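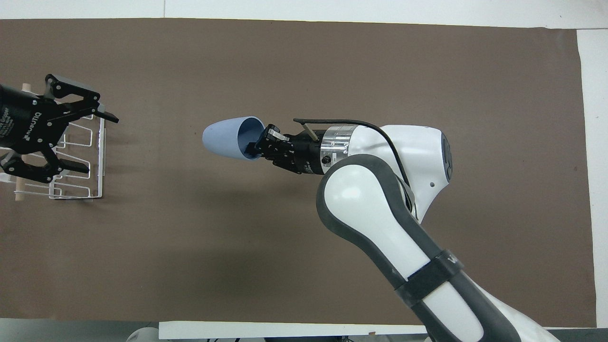 Right arm holding the cup from the inside, rack over on the left.

Posted in April, 9:14 pm, by the Hamavness bench
6 replies | 2 shares

Hi all,

Quoting the earlier message first so this makes sense in the archive:

> We're setting up a two-arm cell at Ekcombe for cups and dishes and we keep fighting the cable on the right gripper. It pulls tight whenever the wrist rolls past a certain point, and then the grip feedback gets flaky. How are the rest of you routing it? Also, does anyone put something down on the table, or do you work on the bare top? Ours is white and the shadows are driving our vision person up the wall.

Oh, I'm so glad somebody asked about cables! We spent most of the winter on exactly this and I'm really happy with where the cell ended up.

On ours the cable leaves the gripper, goes up and over the flange in a loose arc, and comes back to the wrist housing. We used to pull it snug along the side because it looked tidier, and it was tidy right up until the first big wrist roll. Give it the arc. Then jog the last joint slowly through its whole range with one hand near the stop and watch the slack the whole way, both directions. If it goes flat anywhere, add a little and start over. Further down we have a strap around the lower link, and I check that one by hand before the first run of the day (they creep, at least ours does).

For the table, brown paper! One big sheet over the white top. It still takes a shadow, you can't get away from that, but ours are soft now and the pale blue cup stands out from the background beautifully. We buy it on the roll and change the sheet every 800 cycles, or sooner if it wrinkles near the rack. A wrinkle under the rack tips it just enough to ruin your taught positions — ask me how I found out.

Since you mentioned cups: we grip from inside. The right gripper is a parallel jaw, and the fingers go in through the open mouth with the cup on its side. Set your opening force low and bring it up in small steps. We settled on 60 in the Gillora settings page, but that's their own scale and it depends on your fingers, so please don't just copy it. The screws on the fingers get a look every morning, too. I had one back out a quarter turn last month and the grip went lopsided long before I spotted it.

The left side is a Robotiq with the articulated fingers, and it works in close to the dish rack. That one needs different care. I wipe down the linkages, open and close it twice with nothing in it, and listen. A happy one sounds even all the way through. When ours started clicking at the end of travel, it was grit in a pivot, and a soft brush fixed it in a minute.

Last thing, re-teach the rack after you change the paper, every single time. Our Tai script stores the rack corners under program 1014 and I'm glad to send it to whoever wants it. It's short and the comments are mostly readable.

To the Ekcombe folks, try the longer arc first and write back with how it goes. I'd love to hear what your wrist range looks like with both arms over the table!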